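打印本页 | 邮件转发
分享 3 评论 3

主题：Re: [采集设备] 桌面工位双手手持夹爪的采购清单与分期
发件人：Jiahui Qin
2026年1月20日

Ailsa MacKinnon 写道：
> 各位：
>
> 十二月提交的设备预算表退回来了。总额没有被砍，退回理由是“耗材与设备未分列”“同类部件报价来源单一”。请负责桌面任务的同事把清单重做一遍。
>
> 需要明确的几点：
>
> 1. 手持夹爪按“套”报还是按“只”报。上一版表里两种写法混用，财务把左右手算成了两套，配件也跟着翻倍。
>
> 2. 指垫、标记块、线缆是否归入耗材。归入耗材可以走季度额度，不占设备科目，但单价有上限，超过就要单独说明。
>
> 3. Grirnlow 与 Dundar 两家的报价口径不一样。Grirnlow 的价格含标定，不含显示屏；Dundar 的含显示屏，不含标定，另收上门费。请折算到同一口径再比较。
>
> 4. 工位改造要不要进这张表。我的意见是不进，家具和布景走场地费。但如果某件家具直接影响采集质量，可以在备注里写明，审的人会看备注。
>
> 5. Rosau 那边的场地什么时候能腾出来。设备先到而场地没到位，保修期就白白走掉一截，去年吃过这个亏。
>
> 机械臂那部分不在本轮范围内，Peng 项目另有预算，请不要往这张表里塞。
>
> Ailsa

Ailsa、各位：

逐条回复。改后的表格已放在共享目录，文件名沿用旧名，旧版移到了归档文件夹，请不要再引用。

一、计价单位

统一按“套”。一套的定义写在表头：左右手夹爪各一只，每只带标记块，配对应线缆、手腕处的小显示屏一块，以及一组备用指垫。凡是这个定义以外的东西一律另起一行。采集主机不算在套内，现有主机够用，接口数量我核对过。

本期申请三套。一套固定在桌面工位，一套给整理收纳类任务，一套备用。备用那套不建议省。夹爪出故障多半是送修，送修期间工位停掉，采集员的排班却已经定了，停工的人力成本很快就超过一套的摊销。若预算必须压缩，我的排序是先砍收纳任务那一套，再动备用。

二、耗材与设备的划分

指垫归耗材。橡胶面磨损以后夹薄片类物品会打滑，更换频率取决于任务类型，桌面小件任务换得最勤。标记块归设备，理由是更换后要重新标定，和夹爪本体绑定管理更合适，资产编号贴在本体上即可，不要往标记块上贴任何东西。

线缆我拆成了两行。随套线缆计入设备，替换线缆计入耗材。替换线缆单价 579 元，在季度额度的单价上限以内，不用单独说明。指垫按组买，一组近 800 元，也在上限以内，但离上限不远，供应商若调价就要补说明，建议本季度一次下单。

线缆规格请注意长度。采集员坐着操作时线从手边垂到身侧，长度富余太多会拖地，太短则前伸时被拽住。现行做法是在椅子一侧加固定点，固定点以上留够双手前伸的余量，以下走线槽。线槽属于场地，不在本表。

三、报价折算

我按“含标定、含显示屏、不含上门”的口径折算，方法如下，供复核：

Grirnlow：原价加显示屏单独采购价。显示屏取其配件目录价，不取促销价，促销什么时候结束没有书面依据。

Dundar：原价加标定费，减去上门费。标定可以寄回做，也可以由我们自己做后由对方出具确认。寄回需要留出运输时间，这段时间没有折成钱，写在备注里。

折算之后两家差距不大，单看价格不足以决定。建议比较以下几项：

- 标定文件的格式。Grirnlow 给的是可以直接读入的参数文件，Dundar 给的是纸质报告加一份表格，需要人工录入。录入错一位，整批数据的位姿都要重算。
- 指垫是否通用。两家不通用。若三套分两家买，备件库存要备两份。
- 屏幕固定件。前者用绑带，后者用夹座。夹座稳一些，但换手型不同的采集员时调整慢。
- 响应时间。两家合同文本里都写“工作日内响应”，没有写修复期限。这一条应要求补写，写不进去的那家在评分里扣分。

“报价来源单一”这条意见针对的是显示屏。已补第二家报价，附在表后。指垫没有第二来源，非原厂件试过，夹持面的硬度不一致，数据里能看出差别，备注里按“原厂限定”写明。

四、工位家具与备注

同意家具不进表。但桌面工位那一行，我在备注里写了几项，审核时请保留：

梳妆台类布景带镜子。镜面会反射台面上的物品，数据里同一件东西可能出现两次，标注规则要提前定。换成不带镜子的台子，标注省事，任务就失去了意义，所以镜子保留，代价是标注工时，已在人力表中体现。

墙面有高光。灯具直射时深色墙面会出现亮斑，对头部视角的曝光有影响。场地费里请列一项柔光材料，金额小，但没有它就得反复调曝光。

台面物品以小件、薄件、透明件为主。薄卡片平贴台面，透明塑料条边缘对比度低，小瓶子重心高，这几类都是夹爪最容易失手的对象，指垫磨损也主要来自这里。收纳任务的指垫用量不能照搬这个工位，两张耗材估算表请分开看。

标记块的可见性。双手同时往台面后部伸的时候，标记块不应互相遮挡，也不应被袖口盖住。采集员着装要求里已经有袖口一条，布景时再核一遍台面进深即可。台面过深，采集员前倾幅度变大，长发和衣物容易进入标记块上方的区域，头部视角也会离台面过近。选台子时请把进深写进询价单。

现有桌面工位的布置，本期采购到货后沿用同一布局：两手各持一只夹爪，标记块在夹爪根部，小屏靠右腕，两侧各有一根线向下走。

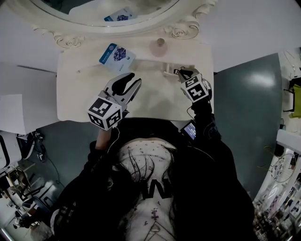 五、到货与场地

Rosau 的场地要等隔断拆完才能进设备。建议合同里写“按买方书面通知发货”，保修从验收签字起算。Grirnlow 已口头同意，Dundar 还在走内部流程，催过一次。

验收分两步。到货先做外观和数量清点，按表头的“套”定义核对；场地就绪后再做功能验收，项目包括夹爪开合行程、标记块识别、显示屏供电、线缆插拔。功能验收通过才签字。尾款与第二步挂钩，不与到货挂钩。

Peng 项目的机械臂没有写入本表。两边唯一的交叉是标定板，现有一块，排期错开可以共用，不另申请。

请在本周内把意见直接写在表格的“复核”列，不要另发附件，上次合并附件花的时间比改表还长。对折算方法有异议的请附算式。

Jiahui Qin

打印本页 | 邮件转发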